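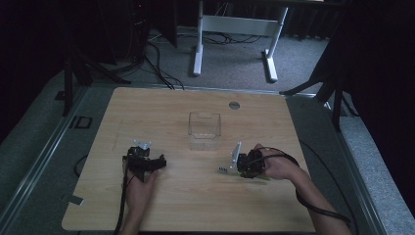 Häufige Fragen: Handhabungsversuche Haushalt und Werkstatt
Stand: 26. Mai 2021

Können Roboter heute schon im Haushalt helfen?
In engen Grenzen. Saugen und Rasenmähen gelten als gelöst, weil das Gerät dabei nichts greifen muss. Sobald ein Gegenstand angefasst, gedreht oder abgelegt werden soll, sinkt die Zuverlässigkeit deutlich. Einen Geschirrspüler in einer fremden Küche räumt derzeit kein uns bekanntes System ohne Aufsicht aus.

Warum werden so einfache Gegenstände wie Kunststoffboxen untersucht?
Durchsichtige, dünnwandige Behälter sind für Tiefenkameras schwierig. Infrarotlicht geht durch die Wand hindurch oder wird gespiegelt, der Sensor misst dann die Tischplatte statt der Box. Hinzu kommt, dass dünne Wände unter Greifkraft nachgeben.

Warum zwei Greifer?
Eine leichte Box rutscht weg, wenn nur von einer Seite gedrückt wird. Mit zwei gegenüberliegenden Greifern lässt sie sich halten, anheben und ausrichten. Der Nachteil liegt in der Abstimmung: Beide Bewegungen müssen zeitlich zusammenpassen.

Weshalb führt ein Mensch die Greifer von Hand?
Handgeführte Greifer liefern Bewegungsdaten, ohne dass ein Roboterarm programmiert werden muss. Für die Aufgabe »Box umsetzen« sehen wir 300 Durchgänge vor. Bei handgeführter Aufnahme dauert ein Durchgang bis zu 43 Sekunden.

Lassen sich die Ergebnisse auf einen anderen Arbeitsplatz übertragen?
Nur teilweise. Im Januar wurde der in Sorkthorpe trainierte Ablauf am Standort Pirport wiederholt. Bei gleicher Tischhöhe und gleichem Licht blieb die Erfolgsquote stabil, bei seitlichem Tageslicht nicht. Rajitha Paul hat die Abweichungen im Messbericht 801 dokumentiert.

Wie sieht es in der Werkstatt aus?
Besser als im Haushalt. Teile liegen in definierter Lage, Behälter haben Normmaße, und die Beleuchtung ist konstant. Bei Zollov übernimmt eine Zelle das Umsetzen undurchsichtiger Kleinladungsträger. Transparente Behälter sind dort ausgenommen.

Was kann bei Skov derzeit angefragt werden?
Machbarkeitsprüfungen für 3 Aufgabentypen: Umsetzen, Einlegen und Stapeln. Falten, Kabelverlegung und der Umgang mit Lebensmitteln gehören nicht dazu.

Welche Angaben werden für eine Prüfung benötigt?
Maße, Gewicht und Werkstoff des Gegenstands, geforderte Taktzeit, zulässige Fehlerquote sowie Angaben zur Beleuchtung. Bei durchsichtigen Teilen bitte ein Muster beilegen. Ansprechpartnerin ist Covadonga Figueroa, Versuchstechnik.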